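Is the Colla sorting kit worth it for shrink-wrapped soup cups?

Posted in Small Warehouse & Retail Automation

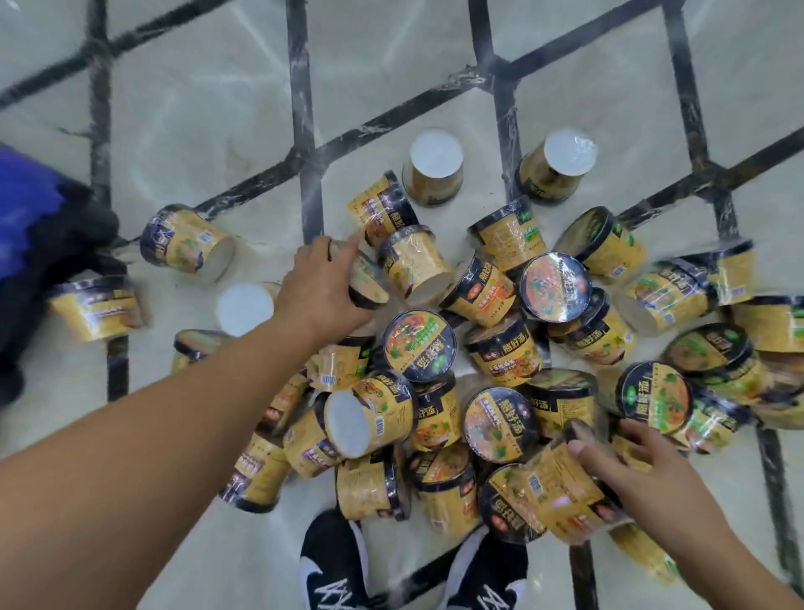
So that's the job, more or less. I run stock for Clestholm, a small importer of instant soup with a showroom much fancier than its warehouse, and every cup that comes in has to be picked up, turned over, checked for a barcode sticker and stood in a tray, lid up. At the moment it's done by hand, by people whose knees are getting older at the normal rate.

The owner came back from a trade show with a brochure for the Colla kit from Ekanayake. It's a table-top arm with a two-finger gripper, a depth camera on a pole and software that is supposed to learn your product from video of a person doing the work. You wear a camera on your head, you handle the cups as usual, you send in the footage, and they send back a "skill." The brochure asks for 40 hours of footage per product. The quote we got was 645 a month, plus a setup fee that the salesman mentioned the way a dentist mentions a second visit.

What I want to know before I sign:

Does it cope with clear shrink film? Ours is glossy, wrinkles at the edges and catches every light in the building.

Does it cope with a heap? In the demo video the objects were spaced out like guests at a party where no one had met. Ours come out of the bag on top of each other, some on their sides, some upside down.

Does the background matter? The only spare floor we have is polished marble with black strips running through it in diamonds. It's lovely and it reflects like a pond. I could put down a mat, but I'd like to know if I'm supposed to.

And has anyone on here kept the thing past the trial? I can find plenty of people who've unboxed one.

- souplogistics

Posted by flirk_ops

We had a Colla at the Flirkulcombe depot for 6 months, doing jars first and then yogurt multipacks, so I can answer most of this.

Film: the arm doesn't mind it, the camera does. A depth camera looks at shiny clear plastic and reports either a hole or a small mountain. Ours would come down very carefully and confidently on a spot next to the jar. Ekanayake will tell you to "control the lighting," and they're right, but what they mean is two diffuse panels and a hood, and neither is in the box. Once we had those, the misses dropped to something we could live with. Budget for them now and you won't have to have the conversation later.

Heaps: it can pick from one. It's slow. It takes whatever is on top and easiest, and then it gets to the last few lying flat and starts to have doubts. Cups are worse than jars in my opinion because they taper, so one on its side squirts out of the fingers if the grip is off. Get the soft finger pads (extra, naturally). Also bear in mind that it has one arm. A person does this with a cup in each hand and turns one over while reaching with the other, and the Colla has to put down everything it picks up before it can think about the next one. Our best steady rate was 77 items an hour on jars. Time your own people for an hour before you look at that number, and maybe sit down first.

Background: yes, put down a mat. Matte, one color, and please not yellow if your cups are yellow. Use the same mat for the footage and for the real work. We filmed on a gray bench and then installed on a green one, and paid for a second round of training to teach it about green.

On the footage, the main thing I'd pass on is to film the ugly cases. Our first batch was done by a very tidy person who squared everything up before starting, and we got back a robot that was excellent at things already squared up. Dump the bag, leave it how it lands, and get plenty of upside-down ones. Keep your hands in view, and go easy on looking up at the clock. They reject clips where the hands leave the picture for too long, and a rejected clip doesn't count toward your hours.

Did we keep it? For jars, yes, on a night shift when speed doesn't matter. We gave up on the yogurt.

Posted by gripper_gus

Just get a conveyor and a fixed scanner. Robots are for people with robot money.

Posted by mezzanine_level

The conveyor idea isn't silly, but a fixed scanner only reads a barcode that's facing it, and getting the cup to face it is the whole job here. You'd want scanners on several sides or something to spin the cups, and by then you've built a worse robot.

A few things on the contract, as I've read more of these than I'd like:

The skill belongs to them, and the footage too unless you strike that clause. We struck it and they didn't argue. Ask anyway what happens to the video if you cancel.

"Per product" means per shape in practice. If all your flavors use the same cup, get it in writing that a new lid picture isn't a new product. I wouldn't assume, as the first version of our quote counted every label separately.

Ask for the trial on your floor with your cups. Ship them a case and they'll run it in their own lab, under their own lights, and send you a very nice video. Make them bring the arm to you in the late afternoon when the sun comes in low. Tip the bag out yourself.

And check the table height. The kit works at bench level, so somebody still has to get the cups up off the floor. Your knees may not see the savings.

Reply from souplogistics

Thanks, both of you (and Gus). I timed an hour this morning and we're well past 77, so the owner has gone quiet. I've asked for the on-site trial, the finger pads and a price for the lights. The mat I bought myself. It's gray.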